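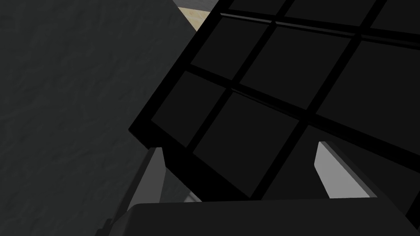 Ticket: gripper shakes at the door handle in sim, and block won't sit still between the fingers

Project: Urnotov (two-armed home build, simulation side)
Simulator: Grellberg
Flat model: Balogh pack, bathroom end
Status: open, partly sorted

Hello all! I'm putting this in as one ticket, though it might be two. The real arms are on the bench at the Amudham workshop with their covers off, so for now everything happens in Grellberg and I'm trying to get the grasping half decent before I let any of it near proper metal. I've got two bits of trouble. One is with the big black grid block, where the fingers are in the right place and then the block starts to buzz. The other is at the bathroom door, where the gripper gets to the handle perfectly happily and then shakes like mad the moment I ask it to pull.

What I expected

Close on the block, lift it a little, hold it. Reach for the handle, close, pull the door. Nothing fancy!

What I get

With the block, the contact count in the side panel flickers between 2 and nothing at all, and the block creeps down towards the palm (very slowly, you could make a cup of tea). With the door, the wrist joint goes back and forth so fast that the motor model hits its limit and the whole run stops with "joint effort exceeded". I had that message so many times in one evening that I made it play a duck noise.

What I've tried so far, in order

First go. I turned the friction on the fingertips right up, which everyone on every forum tells you to do. The block crept a bit less. The door got worse, if anything. Put it back to where it was.

Second go. Weighed the block. Well, looked up its weight in the file, and there was my first silly mistake: I'd left the density as it came, so a thing that size weighed more than I do. I set the mass by hand to 600 grams and the creeping stopped there and then. The buzz stayed, but quieter. I'm leaving this one in.

Third go. Smaller time step. I halved it, then halved it again. The buzz got finer and the run got slower, and by the end my poor laptop was taking some 15 minutes to get through one reach for the handle. No good as a fix, but useful to know that the step size matters.

Fourth go. Looked at the collision shapes, and I wish I'd begun here. The grid block looks like a frame with nine sunken squares, and I had the importer wrap the whole lot as a detailed mesh, dips and bars and all. Every edge of every bar is something for a finger to catch on. I swapped it for one plain box. It looks the same on screen but the physics now sees a brick. Buzz gone! I ran 100 grasps overnight and there wasn't one dropped block in the morning.

Fifth go. Same trick on the door, feeling very pleased with myself. The door has lots of glass panes with bars between them, so I thought it must be the same problem. Plain box in, run again, duck noise. It made no difference that I could see.

Where I've got to with the door

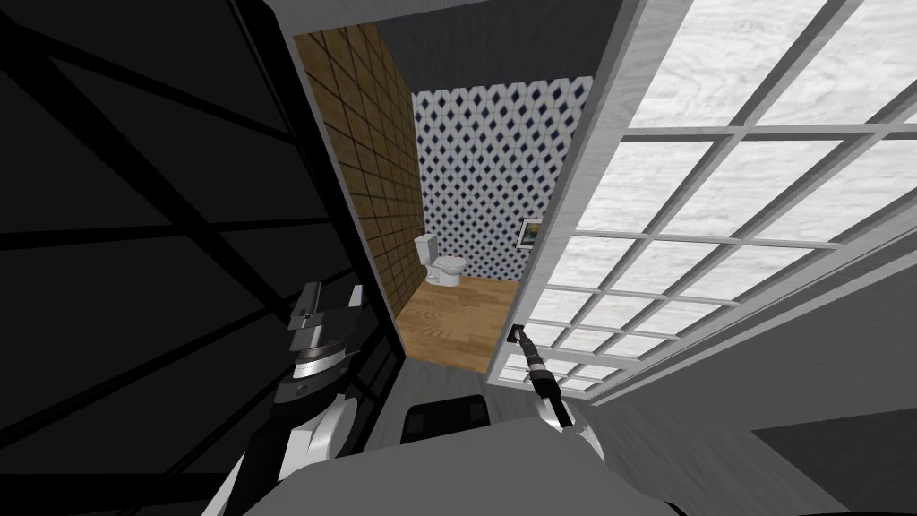

Right gripper at the door handle, bathroom through the opening.

The reach itself is fine. The arm comes up from below at a slant and the tip ends up at the handle or as near as makes no odds, and if I leave it alone there it stays put. The shaking only starts with the pull command, so I don't think it's the planner.

My guess is the hinge. In the Balogh file it has no damping whatsoever, and the handle is a separate part stuck on with a fixed joint, so when I pull there's a stiff arm on one side and a door that swings at the slightest touch on the other, with a tiny contact patch in between doing all the arguing. I put a little damping on the hinge by hand and got a slower shake. More damping, slower still, but by then the door felt as if someone was leaning on the other side of it.

I also tried dropping the position gain on the right wrist. That helped more than the damping did. The pull got started and the run lasted long enough for me to get excited, and then, duck.

Things I haven't tried yet

Merging the handle into the door so it's all one body.
Using a force target for the pull in place of a position target (I've got code for this from an old build but it was written in January and I can't follow half of it now).
Running with the left arm taken out of the model altogether, in case the two are upsetting each other through the body.

What I'd like to know

Has anybody got a hinged door in Grellberg to behave with a gripper on the handle, and what did you use for the hinge numbers? I'm happy to share the edited door file and my settings. The block settings are in the shared folder already, under "grid block, plain box", please don't use the one called "grid block final", it's the heavy one.

Update, later the same evening: merged the handle into the door. The shaking starts a bit later than before but it does still start. Leaving the ticket open, and I'll try the force target next.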